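Gellberg Reader Forum > Books > Mysteries and Thrillers

Thread: Does The Pellus House play fair? (SPOILERS after the first post)

marshlight
Finished The Pellus House on Saturday and I want to know what other people made of the ending. I'm a slow reader and I still got through the last half in one sitting. The setting did most of it for me: a boarding house on a tidal road, five guests, and a landlady who locks the pantry every night and wears the key. My problem is the solution. I don't think the reader has enough to get there. Did anyone here work it out before the dinner chapter?

two_lamps
I had it by the time the ferry was canceled. The landlady says she has never been upstairs in the east wing, and then she tells the doctor which window sticks. That was enough for me.

marshlight
I noticed the window and thought it was a mistake by the author.

dogearedagain
Same. There are so many small errors in the first half that I stopped treating them as clues. The doctor's coat changes from brown to gray and it never comes up again. If you want me to catch one wrong detail, the rest of the details have to be right.

two_lamps
The coat does come up. He borrowed it. It's one line, when they are all out looking for the dog.

dogearedagain
I went back and found the line. It says he was "glad of the loan." It doesn't say of what. I don't count that.

Quillpig
I'm on the side of the author here, mostly. I've read all 5 of the Terkley books and this is how they work. There is always one plain lie told early by someone you like. The padding is there to make you stop listening. My complaint is the length. Mine ran a little over 300 pages and I would have cut the whole business with the inheritance. 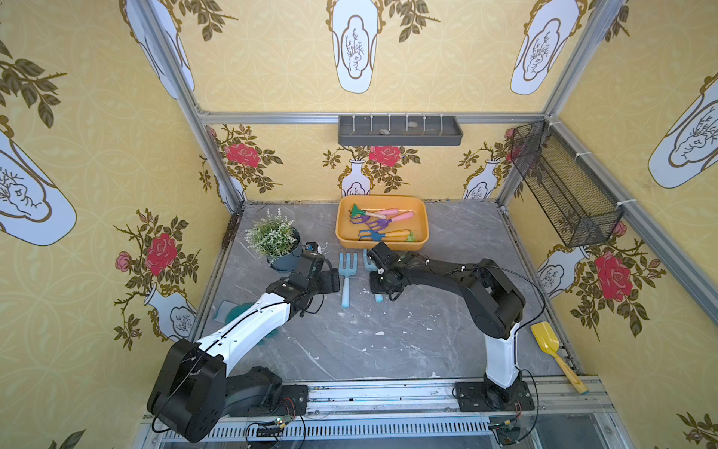
The garden chapters are the part I would keep. Between the storm and the inquest there's a long stretch where the sisters do nothing except clear the beds and talk around what they know, and it's the best writing in the book. The murder weapon being a garden tool bothered some reviewers, but I thought it was sensible. People picture something like an ax, when a plain hand rake is an ordinary thing to leave lying out, even a light blue one like those two, and you wouldn't look at it twice. The book needs the weapon to sit in view for half the story, and I believed it could.

marshlight
I hadn't thought about it sitting in view. Is it mentioned before the body is found?

Quillpig
Twice that I remember. Once on the potting bench and once when the younger sister trips over it.

harborcat
Disagree about the inheritance. Without it the older sister has no reason to stay in the house after the first night, and then there's no book. I would cut the doctor.

two_lamps
You can't cut the doctor, he's the one who hears about the window.

harborcat
Give that conversation to the dog for all I care. He spends two chapters explaining tides.

dogearedagain
I liked the tides — they were the only part where I felt sure the author had checked something.

marshlight
Going back to my question, then. I reread the dinner chapter last night, and I'll admit the window is fair. I still think the confession is a cheat. She confesses because the chapter needs her to. They have no proof, the road is under water, and she could have gone on serving the soup.

Quillpig
She confesses because the younger sister is about to be blamed. That's set up from the first breakfast.

marshlight
It's set up that she is fond of her. I don't think it's set up that she would hang for her.

two_lamps
We'll have to leave that one. Has anyone tried Živković's Winter Ferry? It was recommended to me as the same sort of thing, snow instead of water.

harborcat
Read it in April. Better plot, worse people. The detective is a bore but the clues are all on the page, so dogearedagain might get on with it.

dogearedagain
Does anyone's coat change color?

harborcat
Not that I noticed. Library has it, I'm putting a hold on it again.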